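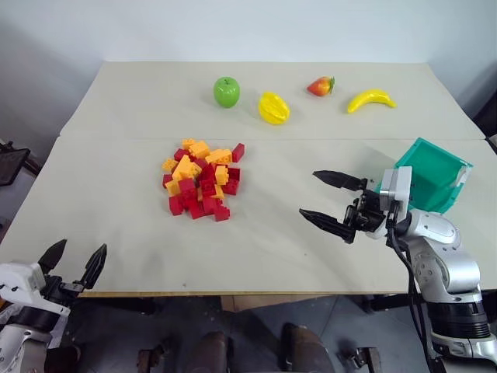
3. Desenvolvimento

3.1 Organização do software

O projeto Limora trata da separação de objetos por categoria com dois braços. O software foi dividido em nós que trocam mensagens: percepção, planejador de tarefa, planejador de movimento e controle das garras. Uma primeira versão juntava percepção e planejamento no mesmo processo, e o laço de controle atrasava sempre que a segmentação demorava. A separação foi feita em novembro, por sugestão do orientador, Thanakorn Wattanapong.

O repositório principal chama-se Gistel. O registro dos ensaios fica em outro módulo, Bollileo, que grava as poses estimadas, o comando enviado a cada junta e o estado das garras.

3.2 Percepção

As frutas de brinquedo são o caso fácil. Banana, morango, maçã e carambola têm cor e contorno bem diferentes, e dispostas em fila, sem se tocar, são separadas já na primeira máscara. Os blocos de montar vermelhos e amarelo-alaranjados, quando estão em monte, exigem outro tratamento: blocos vizinhos da mesma cor aparecem como uma única região, e os pinos geram bordas internas que o detector confunde com o limite da peça.

Treinamos o segmentador com 2.000 imagens sintéticas e 127 imagens anotadas à mão. Para os montes, deixamos de tentar segmentar todas as peças de uma vez. O nó devolve apenas os candidatos com maior área visível, e a cena é reavaliada depois de cada retirada.

3.3 Planejamento da preensão

Cada candidato recebe uma nota composta por 3 termos: distância até a peça vizinha, inclinação da face superior e custo do movimento até o bin. Peças na borda do monte costumam ficar com nota melhor, pois há espaço para os dois dedos da garra. A escolha do braço é feita pelo lado da mesa em que a peça está; se a trajetória cruza o volume reservado ao outro braço, o planejador espera a liberação.

O bin entra no modelo de colisão como caixa aberta com orientação variável. No início a orientação era fixa – com o bin deitado de lado, o planejador propunha uma entrada por cima, através da parede. Agora a normal da abertura é estimada pela nuvem de pontos antes de cada ensaio.

3.4 Problemas em aberto

O limite de 16 candidatos por ciclo foi escolhido por tentativa e ainda não foi comparado com outros valores. A calibração entre a câmera da cabeça e a do punho direito precisa ser refeita quando o suporte é desmontado. Falta também portar o teste de regressão para o simulador Sombatkul, que por enquanto só aceita um braço por vez.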